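In Defense of the Bare Table

My neighbor Andor Csonka paid 2300 dollars for a dining table and then covered it with a runner, a fruit bowl, two candlesticks and a tray that holds other, smaller trays. I have eaten there four times and could not tell you what color the table is.

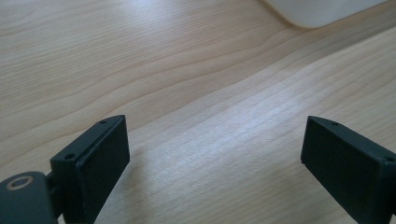
I hold that a table is at its best with next to nothing on it. People in Ledmont treat this as a sign of illness or divorce. But look at a pale tabletop when the light lands across the middle of it and washes the grain nearly white, with one white object parked up in the corner, minding its business. I would call that furnished. My sister would call it a table waiting for a centerpiece, and she would have one in her car.

The stuff never arrives all at once, either. Mail comes first, on a Sunday somehow, then a candle, then a bowl to keep the candle company. By May you are eating dinner off your knees.

The shops don't help. Gindum, out by the mall, has 91 kinds of placemat and sells every one as a way to protect the surface – from what, I asked, and the clerk said plates.

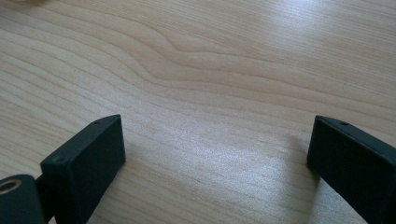 Wavy grain on a pale tabletop, no runner required.

I will allow salt. Pepper can be fetched.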